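# About Rotus

Rotus started in a rented storefront with two secondhand arms, one folding table and a question our families kept asking us at dinner -- when is a machine going to do the laundry? Shoshana Delacroix and Otis Boateng figured it was a fair thing to ask, and we've been working on it ever since, along with the shop-floor cousins of the same job, like sorting work gloves and stacking towels.

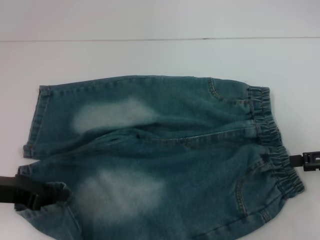
Folding is still the chore we get the most mail about, and we love talking about it! A square towel is pretty kind to a robot. Pants are another story, and pull-on pants with a gathered elastic waistband are harder still, with one gripper at the waist and the other at a leg hem and all that cloth in between wanting to go its own way. Our practice pile has 89 garments in it, and Kenji Begay would gladly tell you about every one.

So can machines do your chores yet? Some of them, slowly, on a good day, with a person close by. We'd rather tell you that than sell you something too early. Latrice Mercado runs our shop-floor trials with Hekport, and Sunita Baptiste answers the mail (more than 700 letters so far, many with very good questions about socks). Write to her anytime, and if you're nearby in August, come to our open house.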